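Search advertising for a small local gym
Marketing Practice unit, final project report
Shona Tamihana

6 comments | 14 shares

Background

My placement was with Drorkico, a small agency in Pletthorpe that runs search campaigns for local businesses. I was given one account to look after for four weeks in May, with a total budget of $366. The client was Nirneo, an independent gym that had never paid for search ads before. New members came from word of mouth and a sign on Gallagher Street.

The aim was to find out which search terms brought in trial bookings and which ones used up the budget.
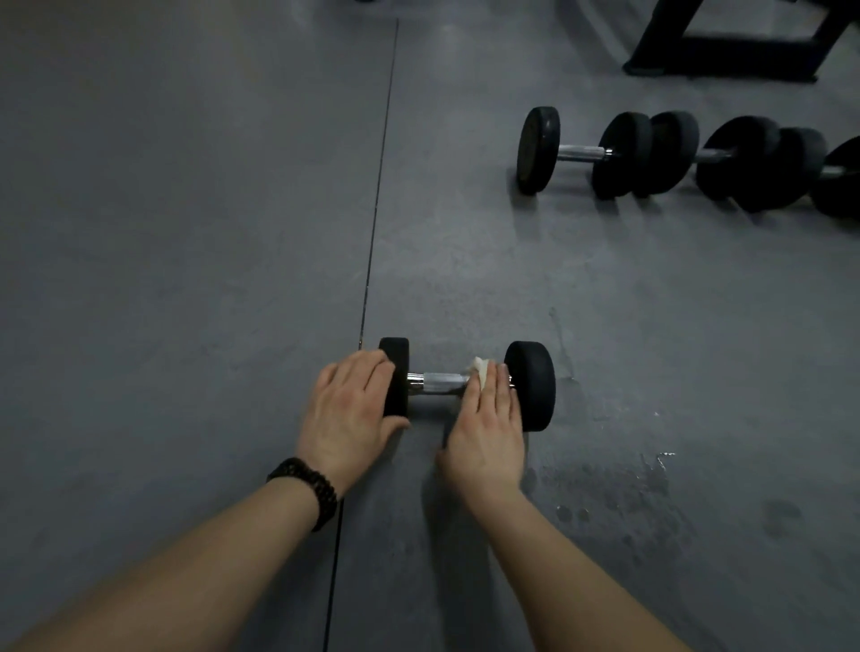
Figure 1. Wiping the handle of a dumbbell on the gym floor.

Method

I started with a list of 100 keywords taken from the gym's own website and from the suggestions in the planning tool. My supervisor asked me to sort them into 4 ad groups: location, price, classes and equipment. Each group had two versions of the ad text and its own landing page.

All keywords ran on phrase match for the first week. After that I checked the search terms report every morning at 9 am and added negative keywords. "Jobs", "second hand" and "free" were the first to go. I also limited the ads to people within a short drive of Pletthorpe, a setting I had missed when I built the campaign.

Results

The ads were shown just over 2,000 times. The location group had the best click rate and most of the trial bookings. Price got plenty of clicks, but few of those visitors filled in the form – the landing page didn't list any prices until the second week. Classes was steady. Equipment performed worst, as most of the searches came from people wanting to buy weights for home.
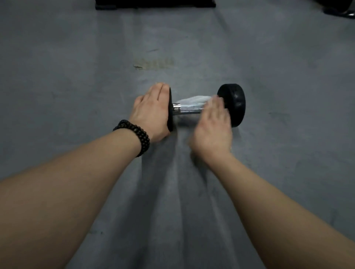 Figure 2. Fixed-weight round dumbbell with black rubber-coated heads.

Discussion

The budget was too small to say much about the two versions of ad text. I would run fewer keywords next time and put the equipment money into location. Phone calls weren't tracked, so some enquiries are probably missing from the results. I should have set up call tracking before the launch.

Recommendations

Nirneo should pause the equipment group, keep prices on the landing page and review the search terms once a week.

Comments

macca_t: Did you try exact match at all? We had the same trouble with people searching for home gear.

Shona Tamihana: Only in the last week, on the location terms. Cheaper clicks but not many of them.

Priya: Useful, thanks. Doing my placement next semester.

Related reports
Email newsletters for a suburban bakery
Measuring foot traffic from social media posts
Writing landing pages for tradies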